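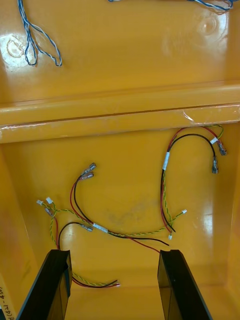
Lunelora - pick planning for wire harnesses in trays

Lunelora takes wrist camera views of a tray of harnesses and decides where a two-finger gripper should close. It also decides when to refuse, a skill it learned late and now practises with some enthusiasm.

It does not move the arm. Motion is Coment's job, and if your arm has done something odd with a correct grasp pose, please open the issue over there. If the grasp pose was in the middle of the tray wall, open it here.

Status

Used daily on one cell at Endholm. Used on a second cell when Theresia Bühler hasn't borrowed its network switch. The interface has been stable since January, meaning I have stopped renaming things.

What comes with it

The planner, a labelling tool, a replay viewer and the Fagerlund set, which holds 3517 labelled wrist views from 603 pick attempts. Each attempt has its own folder with the views, the chosen grasp, the gripper width over time and an outcome file. Outcomes are held, slipped, wrong_part, refused and other. Please read the notes before training on other.

Split by attempt. If you split by view, neighbouring views of the same tangle land on both sides and your score will be marvellous. Mine was, for two weeks.

Labels

sheath: the wrapped part of a bundle, where we want the fingers
strand: any single wire or twisted pair
end_metal: crimp terminals, spade or otherwise
end_plastic: small connectors
band: label bands round a wire
glare: bright reflection on tray or film

Glare is a class of its own after the early planner proposed a run of confident grasps on reflections. Shiny yellow plastic gives you plenty to choose from. White connectors next to white highlights are still the weakest part of the set, and 27 attempts carry the flag ambiguous_end where two of us looked at the same view and could not agree. Those are left out of the default split. Put them back with keep_ambiguous if you want a humbling afternoon.

Twisted pairs are labelled as one strand until they visibly part. Bare ends get no class. There was a class for them once, and it ate the strand class.
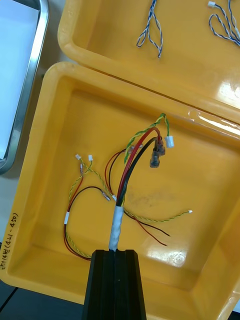

Grasp scoring

Each candidate gets a score from three terms: how much sheath lies between the fingers, how many strands cross the closing path, and how near the closest end is. The weights live in planner.toml. The crossing term has the largest weight and should keep it. Turning it down makes the planner bolder and the trays more entangled.

Widths are in millimetres. Angles are in degrees in the config and radians everywhere else, for which I am sorry, though evidently not sorry enough to fix it.

If no candidate clears min_score, the planner returns refused with a reason string. The caller decides what to do next. Ours asks for another view from a few centimetres to the side, tries twice more and then lights a lamp.

Known problems

Finger masking is fixed at start-up. Change the fingers and you must rerun mask_fingers, or the planner will find two large dark objects in every tray and plan around them with great care.

Handwriting on tray walls is sometimes labelled strand. It scores badly, so it rarely wins, but it has won.

The replay viewer leaks memory after 43 attempts or so. Close it and open it again.

Neighbouring trays are cropped out using the rim. With two trays of the same colour close together the crop can pick the wrong rim. Set tray_hint by hand until I get to it.

Changes, 13/02/2022

Added refused as an outcome. Removed the bare end class. Renamed nothing.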